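Keeping an Indoor Basketball Alive (and Other Gym Bag Tips)

August 26, 2018

I play pickup twice a week at the rec center in Plarley, and I wash my own stuff in my own kitchen sink, so these tips are as homemade as they come. A few of you asked how my old ball still has any grip left. Okay, here goes!

Cleaning the ball. Fill a bowl with lukewarm water and squirt in 2 pumps of mild dish soap. Dip a soft cloth, wring it out hard, and wipe the ball one panel at a time. Don't dunk it! I dunked my first composite ball back in college and the seams started lifting before the season was over (I still played with it, it bounced like a potato). Go over it again with a plain damp cloth, then towel it off and leave it on a shelf overnight, away from the radiator.

Leather balls get even less water. My teammate Zofia Wilczyńska only ever uses a dry brush on hers, and a barely damp cloth when it's really grimy.

Air. Wet the needle before you push it in, always. A drop of water is fine, or pump lubricant if you have it. I check mine in June when the gym heats up and again when it cools down, and the right pressure is printed next to the valve. Drop the ball from shoulder height and it should come back up to your waist or a little higher.

Shoes. Wipe the soles with a damp rag before you play, and keep the pair for indoors only. Take the insoles out when you get home. I stuff mine with newspaper, change the paper before bed, and never put them in the dryer (the glue hates it).

Jerseys. Turn them inside out, cold wash, no fabric softener. Softener leaves a coating on mesh and then the smell just moves in for good. If the numbers are starting to peel, hang the shirt up to dry and skip the iron completely.

The bag itself. Empty it! All of it, even the side pocket with the old tape in it. I shake mine out over the porch rail, wipe the inside with a little soapy water and leave it unzipped until morning.

Next time I'll do knee pads, which are their own kind of horrible.

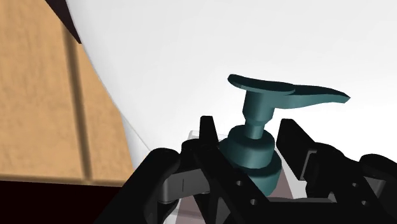
Pump bottle with a teal top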